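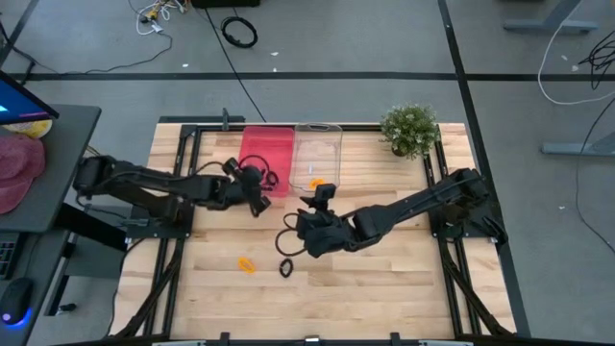 Torunn wrote to say that I was wrong about the bus, and that a person who moves to Fallton without a car should be told so before they sign anything. She had read my last post, the one where I said getting by here on foot and by bus was mostly a matter of planning. She lived on the Skasta side for two winters and gave up in the second one. Her point was that planning only works when the bus comes.

I've thought about her message for a week and I think she is partly right, so I want to go back over what I said.

The bus I take is the one that leaves from the bottom of Loline Street at 6:50 in the morning. If I miss it, the next one is at 8:10, and I'm late for work. In the year I've been riding it has failed to show up a handful of times. I didn't mention those mornings in the last post and I should have. On one of them I stood at the stop until 7:30 with Erick Kinyua, who works at the hospital, and we ended up splitting a cab. On another I walked home and called in.

What I did say was that the monthly pass costs $126, and that this is a lot less than I was spending on the car. I still stand by that. The last repair bill before I sold the car was $687, for a wheel bearing and some brake work, and the shop told me to expect more by spring. I sold it in September to a man from two towns over who wanted it for his son. I haven't missed the car much. I have missed the trunk.

Groceries are the part people ask me about. I go twice a week and carry a backpack and one bag. Anything heavy gets left for a day when somebody offers a ride, or I have it delivered. The first month I bought too many cans every trip and my shoulders hurt. Now I buy dried beans and cook a pot when I have the evening free. Cat litter is the one thing I haven't solved. It comes in a big sack and I've been paying the delivery fee, and the fee annoys me every time.

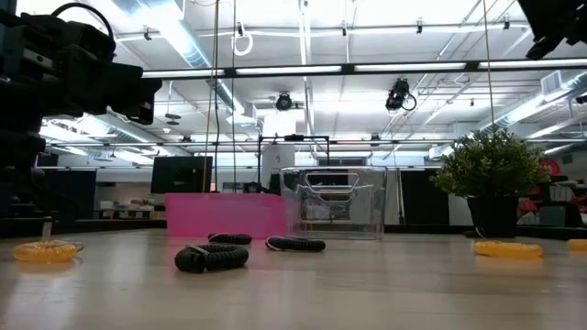

The other thing Torunn brought up was the winter, and there I have less to say against her. The sidewalk on the north side of Orbán Avenue doesn't get plowed until the road is finished, and then the plow pushes the snow right back over it. I've walked in the road with a flashlight in my hand. I bought a pair of strap-on ice cleats after I fell in front of the pharmacy, and they help, though you have to take them off in stores or you slide all over the tile.

Hedvig Sandberg, who rides the same bus as far as the library, keeps an old pair of boots at work and changes when she gets there. I started doing the same. It sounds like a small thing, but dry feet at nine in the morning made more difference to me than the cleats did.

I also left out that I live 200 steps from the stop. I measured it once when I was bored. Torunn's old place was up the hill past the school, a walk of twenty minutes on a good day, and I doubt I'd have lasted two winters there either. When I wrote that it was a matter of planning, I was writing from a pretty easy spot.

So if you are thinking of moving here without a car, look at where the stop is before you look at the kitchen. Go stand at it on a weekday morning and see if the bus comes. Ask the people waiting. They will tell you more than the timetable does, and the printed one at the Skasta stop was out of date the last time I was there anyway.

I'm keeping the pass through the spring. The county is supposed to put out a new schedule before then, and there's talk of an extra run at 7:30, which would fix most of my bad mornings. If it happens I'll post the times.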